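Jelta team notes, a small thread about our planner 🧵

1/ Since March I am working on the navigation stack at Jelta. Wednesday was the first day with the new costmap in the office, and I want to write down what I learned before I forget it.

2/ The old planner, Talebi, treated every floor the same. Carpet, tile, doormat, all one cost. On our test route it stopped 8 times to replan, mostly near the kitchenette.

3/ The new version adds a floor layer. A small segmentation model labels the ground from the head camera, and the label goes into the cost of each cell. We trained it on 267 pictures. I know this is few.

4/ The border between brown carpet and pale tile is the part I use most for checking.
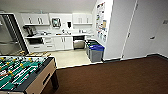 Kitchenette from the head camera. The carpet edge runs from near the foosball table towards the bin with the blue lid.

5/ First mistake was mine. I had the camera tilt wrong by 5 degrees in the transform tree, so the tile border was projected too far into the carpet. The planner was correct, the map was not. I lost a whole morning on this.

6/ Second problem: table legs. The depth filter removes thin things near the floor, and a foosball leg is thick enough to survive it, but chair legs are not. I lowered the threshold and now we have more noise on the carpet. I am still looking for a good value.

7/ Timing. One full planning cycle takes nearly 105 ms on the small computer. Most of it is the segmentation. My colleague at Stornwood suggests to run it only on every third picture and keep the old labels between. I will try.

8/ For those who asked: yes, the logs are replayed with Loltton, and the config for the floor layer will be in the next release. Please do not copy my threshold from the slides, it is the old one.

9/ If you have used surface labels in a costmap, how do you handle bright reflections on tile? My model sometimes calls them "unknown" and the path makes a strange curve. Replies are welcome, also short ones.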